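From: Ladi Tijani
To: shop-fixtures list
Subject: Re: [fixtures] Fake veg for the Ketdale market corner

Efe Aliyu wrote:
> Folks, I'm close to placing the order for the Ketdale corner and
> would like to stop going back and forth on it. My plan is the long
> wooden stand with compartments, same kind Ratville put in, and the
> full set of artificial vegetables from Urrego. That's 136 pieces.
> They say the set fills any stand of that length and looks like a
> real farm stall. The kids can shop from it with the plastic baskets
> we already have. Any objections before November?

Yes, a few.

First, I don't believe "fills any stand." I've read that line in every catalog I ever opened, and the person who wrote it has never had to stand next to the result with a half-bare tray. Did Urrego tell you how the 136 pieces split up? If 50 of them are green beans, you have a very full bean compartment and a sad corner for everything else. Get the list by type before you pay for anything.

Second, "looks like a real farm stall" from how far away? The Warnstead people told me the same thing, and from the door they were right. Up close it was another story, and children are going to be up close.

Anyway, pictures.
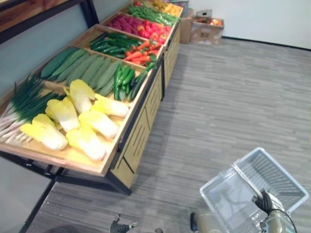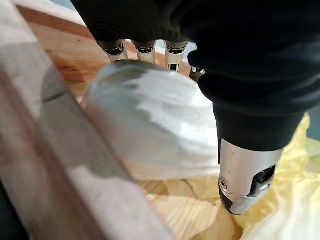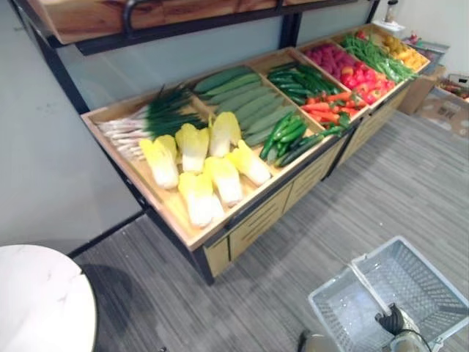
My main problem is the layout, and I'd like you to think about it before you copy Ratville tray for tray. Every plan I've been sent sorts by color or by "what looks nice," and then a child is told to put the cucumbers back and has to guess. Look at how much of the stand is green in the first and third pictures: green onions and napa cabbage share the near end, long cucumbers come right behind, and then there are shorter dark ones and chilies as well. It makes a handsome display, I'll give you that. But are you sure a six-year-old will know a short cucumber from a long one as two different places to put things? I'm not. I'd put the carrots between the two kinds and be done with it. The orange does the job of a sign.

The cabbages also bother me. They're the biggest things in the set and they take up the front compartment, so they will be what everybody grabs first. How many fit in one of our baskets with anything else on top? My guess is 2, maybe 3, and then the shopping trip is over. Try it with something the same size before ordering. A rolled-up sweater would do.

Third, the stand itself. I like wood and black metal fine, but I'd want to know what the upper shelf is for. At Ketdale it would be out of reach for most of the kids, and whatever we leave up there will be dust by spring. If Urrego sells the stand without it, ask for that price. I'd also ask what those lower panels are. Somebody at Ratville called them storage and somebody else called them trim, so I'm not counting on them for anything.

Last thing, who washes all this? Fake leaves and ruffled edges hold dirt. Warnstead wipes theirs down "regularly," and I couldn't get a straight answer on what that meant.

I'm not voting no. I'm saying wait for the piece list and the price without the shelf. Efe, if you have either one already, send it to the list and I'll look at it tonight.

Ladi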